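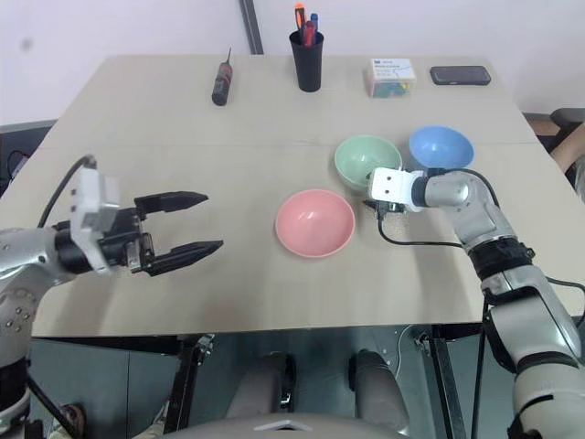 A pink bowl and a pale green bowl on a light beige tabletop.

Features | Cricket | Grounds & Clubs

The Numbers on the Wall

By our club cricket writer
September

The scoreboard at Clavascombe stands at the low end of the ground, where the outfield runs down to a hedge and the ball runs faster than visiting captains expect. It is a black shed with a white-painted door. On the front are rows of nails, and on the nails hang tin plates with numbers on them. A rack inside holds the spares. There is a gap where one of the sevens should be, and for several seasons a one with an extra stroke of paint has stood in for it.

The club bought an electronic board in the spring. It is a Plerex, with red figures, and it is worked from a tablet at the scorers' table. It shows the total, the wickets, the overs and both batters' scores, and it can be read from the parking lot. The old board could be read from the parking lot too, on a clear day, by someone with good eyes. For the whole of this season the club has run the two side by side.

That was not the plan. The shed was supposed to come down in the winter and the space was to go to a new roller. But the first match with the new board was against Civmont, who bring a lot of supporters, and the tablet lost its connection just after the tea interval. Two juniors were sent down to the shed with a list of what the score had been. They stayed there until the end of the game, hanging plates, and after that people went on doing it.

Working a tin board is a dull job in the right way. A call comes from the scorers, or in the case of Clavascombe a wave, and the person inside takes down one number and puts up another. Overs change slowly. The total changes often. The wickets plate may stay where it is for an hour. The view of the cricket is through a slot at head height, or at chin height for a ten-year-old, and most of what you see is the bowler's back. Children who have done it for a summer tend to know how a run chase works, since they have been subtracting all afternoon without being told to.

Several people who play at the club started in the shed. The first-team wicketkeeper did. So did one of the umpires, who remembers being paid in orange squash and getting shouted at for putting up 119 upside down.

The case for the Plerex is simple enough. It is accurate, it is quick, and the scorers do not have to find anyone to help them. At a lot of grounds the old boards went out of use years ago because there was no one to stand in them. A total that changes every third over is not much good to a batting side that wants to know what it needs. The electronic board also sends the score to the club's website, so a player's family can follow from home. The league likes that and would like more of it.

It does have faults. With the sun low behind the pavilion the red figures fade to pink. It needs a cable run across the boundary path, which has to be covered with matting. And it cannot show the score of the last wicket to fall without a menu that none of the scorers can find in a hurry.

A tin board goes wrong in other ways. Plates blow down. Wasps like the inside of the roof. The paint on the numbers has to be redone every few winters, and each person who does it has a different idea of what a four should look like, so the set at Clavascombe has both open and closed ones. When the total passes 1,000 the board has no room for it, though the club has never needed to know this except in a timed charity match that went on through the night.

The two boards have disagreed once that anyone wrote down. It was in the Lâm Cup, a 30-over evening competition, with the light going and the home side batting second. The Plerex said Clavascombe needed 4 to win. The shed said 2. The batters looked at the shed, pushed a single each off consecutive balls and shook hands with the wicketkeeper. The umpires went to the book, and the book agreed with the Plerex. Everyone went back out, and the winning runs came from a thick edge down to the hedge.

The new roller was delivered in August and is being kept under a tarpaulin behind the nets. The club will decide over the winter where to put it. One suggestion is to move the shed a few yards along the boundary, if it will stand being moved. Another is to leave it where it is and buy a seven.

We use cookies to remember your settings and to see which articles are read. Manage preferences | Accept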